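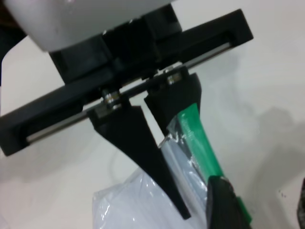
Vuritz Support: Thanks for writing back. Our view is still that the pouches are being overfilled. With the Meltulo document pouch the zipper will open at one end if the contents push against it, and this is expected behavior. Please try with a single sheet, press from one end to the other, and let us know. We will leave ticket 2045 open until we hear from you.

2 shares 17 comments

I have read that reply a few times now and I don't buy it. Overfilled with what? I said in the first message that I use these for single sheets. One sheet of card, sometimes one sheet of paper, never a stack. If that is overfilling then the word "document" should come off the package.

For whoever picks this up next, the problem again. The green zipper goes together along most of its length and then won't stay together in the last stretch, at the end away from the tab. It feels closed. You run your finger over it, you get the little click, you put the pouch down, and later there is a gap at the corner. I keep pattern sheets in them on a shelf above a sink, so a gap matters to me.

What I have tried so far:

Pressing from the tab end toward the far corner. Gap.

Pressing from the far corner toward the tab. Held overnight, then a gap.

Pinching the strip between two fingers the whole way along, slowly, as the June reply told me to. I did this with four pouches. Two held. I would not call that a fix.

Wiping the track with a dry cloth. I had no faith in this one and it changed nothing that I could see.

Leaving the pouch empty. This is the test I would like somebody to comment on. An empty pouch from the same pack opened at the same corner, with nothing inside to push on anything.

I also put a Jusex pouch on the same shelf with the same kind of sheet in it. It has stayed shut. It is a stiffer bag and I don't like it as much, but it is shut.

The other suggestion was that the pouches had been stored folded. They came folded. The pack was like that when I opened it, with a hard crease across every pouch near one corner. My guess is that the crease runs through the track and bends it a little, and then the two halves never line up there again. I can't prove that. Support hasn't said it's wrong either, they just skipped it and went back to overfilling.
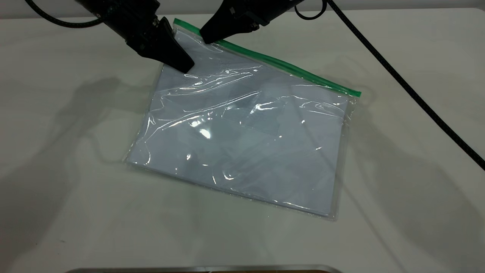

Sigita Jaunzems

Jun 29, 2018

One sheet, the pale blue-gray one, lying flat. It fills most of the pouch but it is flat, and I don't see how anyone gets "contents pushing on the zipper" out of that. Look at the upper left instead, next to the green strip, where the plastic is wrinkled up. The tab is at the right end. It's the corner away from the tab that I have been complaining about from the start.

I'll admit the plastic is rippled all over and throws back a lot of light, so you can't judge the track itself from this. I wouldn't claim it shows a gap. What it does show is how little is in there. The heat-sealed edge along the bottom I have no quarrel with, by the way. Those edges have never let go on me. It is only ever the zipper.

Someone in the comments said to warm the strip in your hands before closing it. I tried that this morning on one of the bad ones and it did close more easily – but so does any soft plastic, and I'm not going to warm up a bag every time I put a sheet away. I'll check it again Monday and post if it is still shut. I doubt it.

Somebody else says the Nguyen packs come flat in a sleeve and don't do this. Could be. I have only the one comment to go on, and it didn't say how long they had been in use.

What I want from Vuritz is simple enough. Take a pouch from a folded pack, leave it empty, close it, put it on a shelf and look at it the next day. Then do the same with one that was never folded. If both hold, I'll accept that something is wrong with how I do it and you can close the ticket. Please don't send me the closing instructions again – I have them, they are printed on the pack.

Status: open, waiting on support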